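Laundry recordings: where we have got to

The Valico folding work has moved out of the Ploststead workshop and into ordinary bedrooms. Up to May most of our examples came from a bare table with one plain cloth on it, and the model trained on them did well on that table and badly on everything else. Since the move we have recorded 400 examples of people handling clothes and towels on beds, with the household's own bedding left as it was.

Each example is made by a person working with a hand-held gripper in each hand. The grippers have two fingers with soft pads, so whatever the person can do with them, the arm at Ploststead should in principle be able to copy. Knitwear has been the slowest item so far.

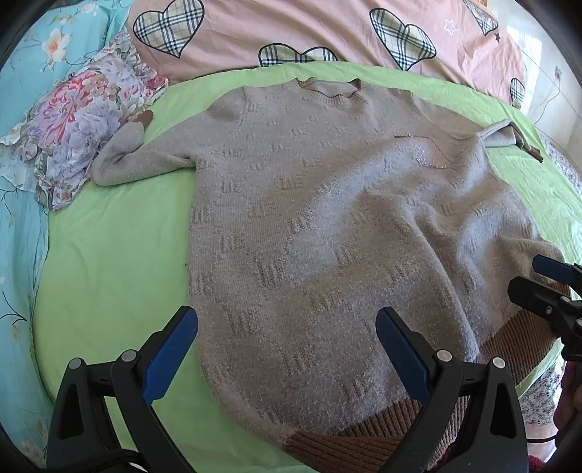
An example runs from the first touch to the moment the item is let go for the last time. If someone loses hold of a sleeve and has to pick it up again, we keep it. The first set had nearly all of these removed, and the model had no idea what to do after a dropped corner. Of the 400, we have put 44 aside, mostly for cable faults and for clips where the video and the finger positions had drifted apart.

Towels are easier. They have straight edges and no sleeves, and new people start on them for that reason. We ask for the first pinch to be made slowly, with a clear view of the pads as they close, and for the second gripper to wait until the first has a hold.

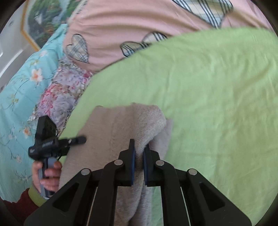

One gripper holding a fold of the towel, the other held ready in the left hand.

Asano, the labelling tool, has been changed to match. It used to allow one label per example. It now takes one for every grasp, with a separate mark for whether the fingers took a single layer or several. This matters most on jumpers, where a thick fold and a hem can end up between the pads together. Labelling a jumper takes 17 minutes at present, which is too long, and we are looking at filling in the opening and closing of the fingers automatically.

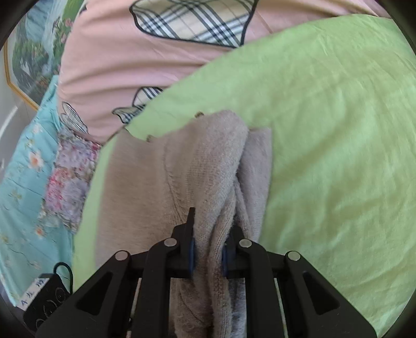 Knitwear pinched between the blue pads, with a ribbed edge passing between the jaws.

The next 200 examples will be shared between Valico and the Cirillo group, who are using the same grippers and the same file layout. They will take shirts and trousers and we will carry on with knitwear and towels. Please keep to the naming sheet dated 9/2/24, as the older one has no column for the type of bedding.

If you are recording at home, charge everything the night before and check that both cables are pushed fully in. Patterned covers are welcome. Bring finished cards to the Ploststead office in the padded envelopes, one household to an envelope, with the item list inside.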